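Speaker notes: Why Your Sourdough Starter Is Lying to You
Tirta Govindasamy, Firwood Library evening series, June

Slide 1. Wait for the coughing to stop. Say hello. Do not mention the parking.

Slide 2. Ask who has killed a starter. Raise own hand first. Mine was named Harahap and lived 16 days, 17 if you count the day I kept feeding him out of respect.

Slide 3. What is in the jar: flour, water, wild yeast, and a lot of bacteria doing most of the work for none of the credit. Bubbles on day two are usually the wrong bacteria showing off. PAUSE. Let the beginners look betrayed.

Slide 4. The Standmont recipe card. Read out "feed generously" in a flat voice. Generously is not a weight. Buy a scale.

Slide 5.

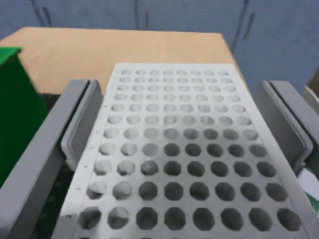 Rows of wells, eight across.

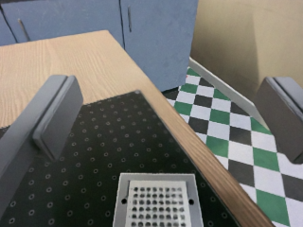

Slide 6. Back to the kitchen. Yours is colder than you think. Top of the fridge is fine, oven with the light on is better, oven somebody else is preheating is how I lost the second one. Skip the rye story if past 8:15.

Slide 7. Questions. If asked about gluten, drink water slowly.

Contact: Firwood evening series desk | Copyright Firwood Library | Back to top

778 views | 16 shares | 17 comments

Related talks
Pickles for the Impatient
The Drorard Guide to Dull Knives
Jam: A Warning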